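3.2 Errors in charted and written instructions

We compared the written rows with the chart in 47 knitting patterns from the Skamosdale archive. Each cable crossing was checked by two readers, Kushwaha and Štefanec, working apart. Of the 3,791 rows read, 2,860 had both a written and a charted form.

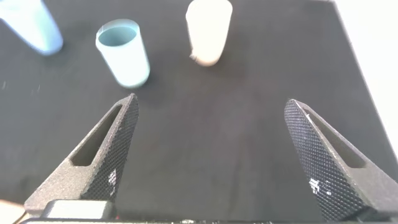 Twelve patterns had at least one row where the two forms did not agree. Most of these were left and right crossings swapped – the needle held in front in one form and at the back in the other. Stitch counts were less often wrong, and those errors tended to fall on the first row after a repeat.

Published corrections did not always settle the matter. In the Caria pullover the correction fixed row 5 but left the same fault in row 9, so we counted it as still open.
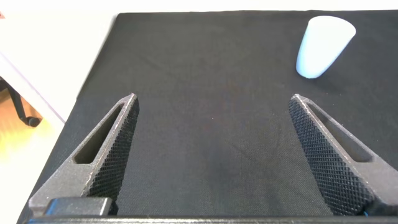

Figure 2. Pale white cup on a black fabric mat, with two gripper fingers in the foreground.

Where the readers differed, the row was knitted as a swatch in plain worsted wool and read again on Wednesday of the following week.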